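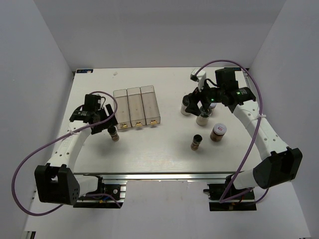 *Two robot arms mounted at the front of a white tabletop.*

# Free Programs Should Not Require a Reservation

**By Oriana Ocampo, Office of Public Programs, Brullano Library System**

January 2024

The Brullano Library System has offered concerts, author talks, and craft workshops without charge for as long as any current member of its staff can remember. Until recently, a person who wished to attend one of these events walked in and took a seat. Most events now require a reservation made online, by a patron with an email address, often a week or more in advance. It is the view of this writer that the reservation requirement should be withdrawn for all general-audience programs in the coming season.

The policy began with good intentions. In June of the year before last, a chamber music performance at the Escobedo Branch drew more people than the fire code permitted, and families who had traveled by bus were turned away at the door. The system's response was to adopt Wotik, an online ticketing service already in use at several local theaters. The branch managers supported the decision, and so did this office. A ticket appeared to be a promise that a seat would be waiting.

Our records since then tell a less encouraging story. During the most recent fall season, patrons reserved 1,146 places across the system's seven branches. Nearly 1,000 of those reservations were made within a day of the programs being announced, and the pattern was the same at every branch. The people who secured places were the people who already read our newsletter, who already knew the opening date, and who could be at a computer on a weekday morning. Many of them did not attend. Staff at Escobedo reported performances listed as full at which several rows stood vacant, while patrons in the reading room down the hall believed that they could not come in.

An unused free ticket costs its holder nothing, and it would be unfair to scold people for this. A parent reserves four places in good faith, a child develops a fever, and the afternoon passes. Reminder messages have helped a little. The suggestion that we charge a small refundable deposit has been raised more than once, and I hope it will not be raised again. A deposit requires a bank card and a willingness to enter its number on a library website. Many of our most regular patrons have neither.

Dwayne Boateng, manager of the Escobedo Branch, has argued for keeping the present system, and his position deserves a fair statement. Reservations allow him to schedule staff, to set out the correct number of chairs, and to tell a performer what to expect. They also spare his employees the unpleasant duty of closing a door on a line of people. Anyone who has performed that duty will understand his reluctance to perform it again.

I would answer that the chairs can be set out in any case. The rooms have a posted capacity, and it does not change with the size of the audience. As for the performers, Aldana Sosa, who has arranged our dance and storytelling bookings for many seasons, asks each artist beforehand whether an uncertain attendance would be a difficulty. Few say that it would. Artists who play in parks and school cafeterias are accustomed to it, and what they object to is a booking described as sold out that proves to be half filled.

The problem of the overfull room is real, and I do not wish to pass over it. It calls for modest measures that we have already tested. At the Prornport Branch, Ingrid Lyons gives popular performers two shorter sets on the same afternoon, with numbered slips handed out at the desk when the building opens. A patron who misses the first set has a reasonable chance at the second. Where the branch has a lobby speaker, the music is carried there as well. These arrangements take some staff time. So does the ticketing service, whose password inquiries are answered largely by the reference desk.

There are programs for which registration should remain. A bookbinding workshop needs materials for each participant. A program that serves a meal must know how many meals to order. Patrons who need an interpreter, or a reserved space for a wheelchair, should be able to arrange these things ahead of time by telephone, and a portion of every room should be held for them until the program begins. None of this requires that a person coming to hear a string quartet present a confirmation number.

Priya Sorensen of our adult services department has pointed out that the reservation list is our only source of attendance figures broken down by neighborhood, and that grant applications increasingly ask for them. She is correct. A brief survey card, offered at the end of a program and entirely voluntary, would give us a smaller set of answers. It would also come from people who were in the room.

Much of what a branch library offers depends on accident. A man comes in to use the copier and hears a rehearsal through the wall. A teenager waiting for a ride sees that the poetry reading has started. Under the present rules, both are told to check the website. I have stood at the information desk and given that instruction myself, and I did not like giving it.

The contract with Wotik comes up for renewal in June. I ask that the system limit any new agreement to workshops and catered events, and that the Prornport arrangement be extended to the other branches before the fall schedule is printed. Patrons with opinions on the matter, including those who prefer reservations, may leave written comments at any service desk.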